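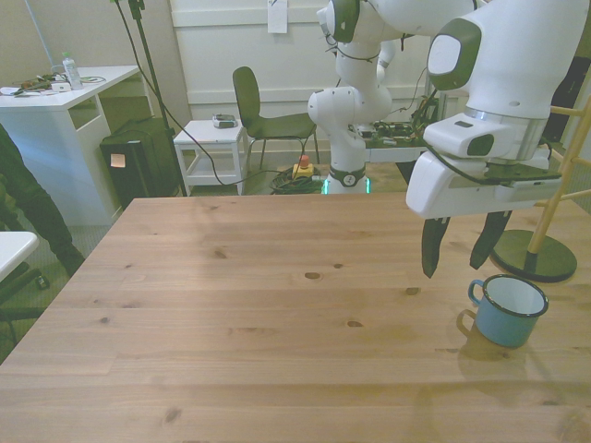 Enamelware

Print | E-mail this article
Last updated: January 30, 2026

Enamelware is household ware made of metal, usually steel or iron, with a thin coat of glass melted onto its surface. Mugs, plates, pie dishes, kettles, stockpots, and wash basins are the most common forms. The coating is also called vitreous enamel or porcelain enamel. It should not be confused with enamel paint, a hard glossy paint that contains no glass.

Manufacture

The glass used for enameling is called frit. Raw materials such as sand, borax, and soda are melted together, cooled quickly, and ground to a powder. For most kitchen goods the powder is mixed with water and clay to make a liquid known as slip.

The metal body is pressed or spun into shape, and a mug handle is welded on before coating. Grease is washed off and the piece is dipped or sprayed. The first layer, the ground coat, contains metal oxides that help the glass grip the steel. It is often dark blue or black. One or more cover coats go over it and give the piece its final color. Each coat is dried and then fired in a furnace, where the glass flows into an even film. The firing itself takes only a few minutes.

Rims are a weak point. Glass pulls away from a sharp edge as it melts, and a rim takes more knocks than any other part. Many makers roll the edge outward and finish it in a separate color. Some fit a band of bare stainless steel instead.

History

Decorative enamel on gold, copper, and bronze has been made for more than 3,000 years. Its use on cooking pots is much more recent. Iron pots lined with enamel were made in German lands in the 1700s, and by the middle of the 1800s enameled kitchen goods were sold widely in Europe and North America. They were lighter than cast iron, cheaper than copper, and did not give food a metallic taste.
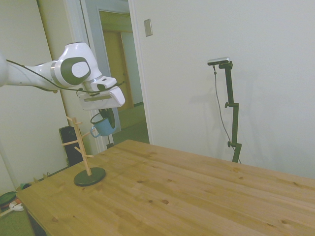

Small towns often grew up with a single works. The Dellham factory opened with 45 hands and made pails and milk cans for farms in the district. It added mugs and plates when army orders came in, and later sold the same patterns to hardware stores. Heywood, its nearest rival, was better known for speckled roasting pans. Both lost trade to aluminum, stainless steel, and plastic after World War II. Heywood closed its furnaces, and Dellham turned to street signs and stove panels.

Arlindo Barbosa's study of the trade, Pots and Furnaces, lists 32 shades in the last Dellham household catalog. White and pale blue sold best. The Firkton museum holds a set of the color plates, along with pattern books and a dipping tank.

Use and care

Enameled steel can be used on a gas flame or an electric burner, and in an oven if it has no plastic or wooden parts. Flat-bottomed pans also work on induction stoves. It is not suitable for microwave ovens. A single-walled mug passes heat quickly, so the rim and handle may become hot when it is filled with tea or coffee.

The coat resists acids and does not stain easily, but it can chip if dropped. Exposed steel will rust. Pieces chipped on the inside are generally no longer used for food, as more glass may flake off around the damage. Burned-on food is loosened by simmering water and baking soda in the pan for 20 minutes. Steel wool and scouring powder dull the surface.

See also: Cast iron cookware; Frit; Glaze; Tinware

Contact us | Copyright notice | Back to top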